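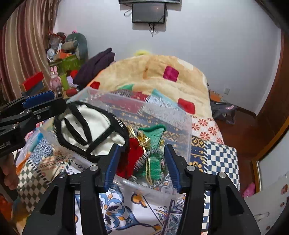

The hat years

2021-11-03

I own one hat. For a man who spent most of his thirties telling people he was "a hat person," this is a poor showing, and my sister pointed it out over the phone last week in the tone she keeps for my finances.

The trouble started in Flerkbridge, where I had my first real job and my first real bald spot. They arrived within a month of each other. I was commuting on the early train with Yannick Pichon, who had the desk next to mine and the kind of hair you could lose a pencil in, and one morning he looked down at the top of my head from the luggage rack, where he was stowing his bag, and said "Huh." He has never said anything else on the subject. He didn't have to.

So I bought a hat. I bought it at Rizzi, a shop on the hill that sold hats, umbrellas and, for some reason, fudge. The man put a tape around my skull, wrote down a number and showed it to a colleague. I came out with a gray felt thing with a brim, and I wore it to work the next day and felt like someone about to be questioned about a missing necklace.

It blew off on the station bridge. I'd had it for 10 days.

I won't go through all of them. There was a flat tweed one that made me look like my own grandfather, but the version of him who didn't speak to people. There was a straw one that I sat on in a rental car. There was a knitted one from Kam-wah Shek, who was learning to knit and had started with hats on the grounds that a hat is a scarf that knows when to stop. Hers didn't. It came down to my chin if I let it. I wore it all through that January anyway, rolled up four times, and people kept asking if I'd had an operation.

What I learned from all this is that a hat with a brim asks something of you. You have to take it off indoors, and then you have to put it somewhere, and wherever you put it is wrong. Restaurants no longer have hooks. I have eaten entire dinners with a hat on my knees like a cat. You also have to be ready to discuss it. Strangers will say "nice hat" in a voice that could go either way, and you have to answer as though it had gone the good way.

A baseball cap asks nothing. I resisted them for years because I don't follow baseball and thought there might be a quiz. Then Wen-hsiung Kwan left one in my car after a camping trip, a plain navy one with Kilen stitched on the front. I didn't know what Kilen was. I wore it to the hardware store because the sun was in my eyes, and a man in the paint aisle nodded at me. Nobody had ever nodded at the felt hat.

(Kilen turns out to be a lake. Or a boat company on a lake. Wen-hsiung was vague about it and didn't want the cap back, so I let it go.)

That was six years ago and it's still the one. The navy has gone the color of old jeans, and the band inside is something I'd prefer not to talk about. I've washed it by hand in the sink, and once in the dishwasher, on the advice of a forum thread with 1,219 replies, most of them from people shouting that you must never put a cap in the dishwasher. It came out fine. It smelled of lemon for a while, and so did I.

My sister thinks I should replace it before her wedding. Her fiancé, Kwok-wai Peng, has kindly offered to take me to Trakside, the outlet place by the highway, where he says there is a whole wall of hats. I've told them both I won't be wearing the cap to the ceremony. I may wear it in the parking lot. It's an outdoor wedding and the top of my head burns in nine minutes — I've timed it — so some kind of arrangement will have to be made.

Kwok-wai has suggested sunscreen.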